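In Defence of the Hanging Glass

The Stuvach tenants' association published its guidance on shared dining rooms in May. Most of it is sensible and will pass without comment. One recommendation, however, deserves a reply: that drinking vessels in communal rooms should be kept in closed cupboards, and that open racks and stands should be removed when rooms are next refurbished.

The reasoning given is tidiness. An open rack, the guidance says, makes a room look unfinished. It also says that stemmed vessels have no place in everyday communal use, and that tumblers should be bought in their stead. Both points rest on a narrow idea of what a shared room is for.

Stemmed vessels are awkward to store. Set upright on a shelf, they catch dust and are easily knocked by a sleeve. Set upside down on a shelf, they stand on their rims, the thinnest part, and any dampness inside has nowhere to go. Stacking is out of the question for most shapes. A rack that holds the glass by its stem, with the bowl hanging free, deals with each of these difficulties at once, and takes up little more room than a fruit bowl.

Pui-shan Chiu, who managed the dining rooms at Anozie House for 7 years, put the matter plainly in her response to the draft. "People put things back where they can see the place for them," she wrote. "Behind a door, they put things back wherever there is a gap." Her response was not quoted in the final version. It should have been.

There is also the question of colour. The guidance favours clear vessels throughout, on the grounds that they match. In a room used by several households in one evening, matching is a drawback. A guest who has been given the green goblet can find it again after leaving the table. Plastic goblets in strong colours are inexpensive and suitable for rooms where children eat, and they give a plain table some cheer. Those who object to them as unserious are free to bring their own crystal. 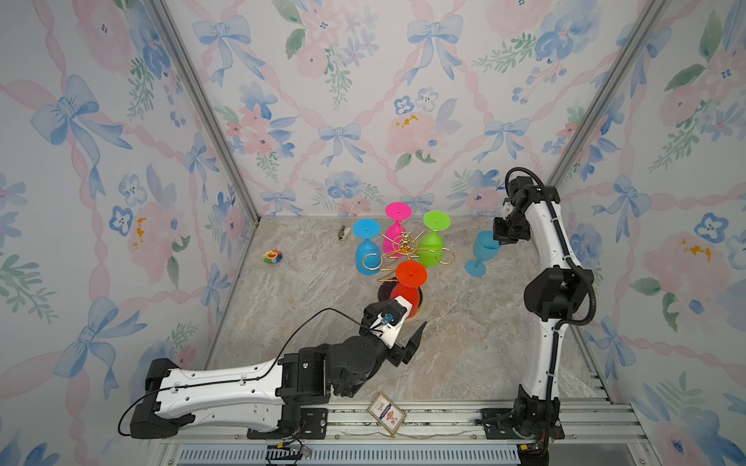
Plastic goblets hung by the stem on a gold wire rack, with a light blue one held upright beside it.

A fair case can be made on the other side. Open racks need wiping down, and wire with curled arms takes longer to wipe than a flat shelf. A rack placed near a cooker will gather grease. Bello Adeleke has argued that small racks encourage overloading, and that a stand made for a few glasses should never be asked to hold more. These are arguments for choosing the position with care and for buying a second rack when one is full – they do not amount to a case for removal.

The association has said it will accept comments on the guidance until the refurbishment schedule is agreed. It is to be hoped that the clause on open storage will be withdrawn, or at the least left to the judgement of those who lay the tables and wash up afterwards.

Omolara Nwankwo

Contact the editors | © Plukilura Review | Back to top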